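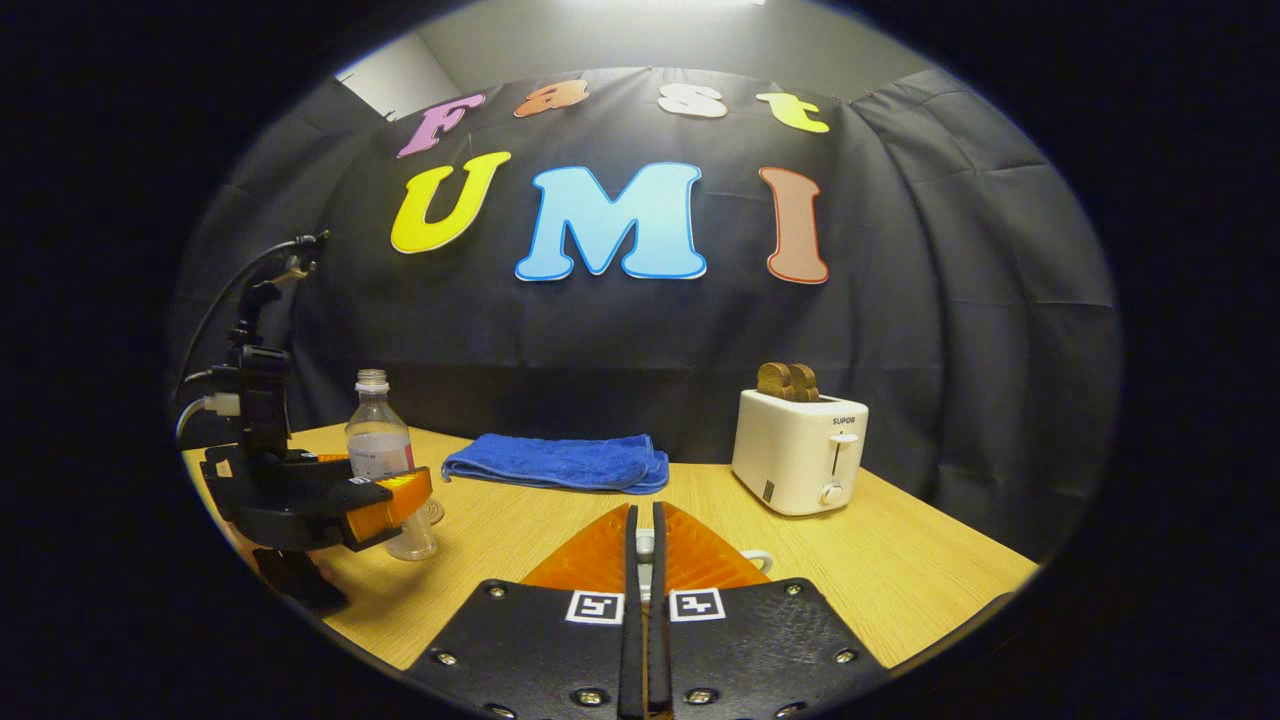 Every May, when the weather finally turns, I start thinking about towels. I know how that sounds! But a good terry towel gets more use than almost anything else in the house, and most of us own a shelf full of them without ever having picked one with care.

Bouchra Lamrani has picked plenty. She runs Tresemura, a linens shop in Devthorpe the width of a parking space, and she stocks over 200 towels in there, stacked to the ceiling by color. Blue is the one she can't keep on the shelf. "People come in for white and leave with blue," she told me, already pulling three down for me to feel.

Terry is all loops, and the loops do the drinking. Rub the towel between finger and thumb and you want them to spring back. If they lie down flat and feel slick, there's probably softener in there, and softener is the thing to quit first. Lamrani washes new towels twice before she uses them, warm, with half the usual soap – and then gives them a hard shake before they go on the line. The shake is my favorite part of laundry day now. It stands the loops up again and makes a wonderful crack.

Then there's the fold. She does hers on a table, never against her chest, and she starts by smoothing the whole thing out with her forearm. Long edges together, then the short ends in, then once more. A thick towel will always curl a little at the front edge, and she leaves it alone. Pressing it down only crushes the pile.

I went home and refolded my entire closet. It took most of an evening and I loved it (my family was less moved).

A small towel earns a place on the table, too. I keep one folded near the back of mine all summer, within reach of whatever I'm drinking. Cold bottles sweat, coasters catch only so much, and one quick wipe saves the wood from a ring. Mine is a Kubo hand towel, $12 at Lamrani's shop, washed so many times I've lost count. She has offered to sell me a new one. I'm holding out for another year.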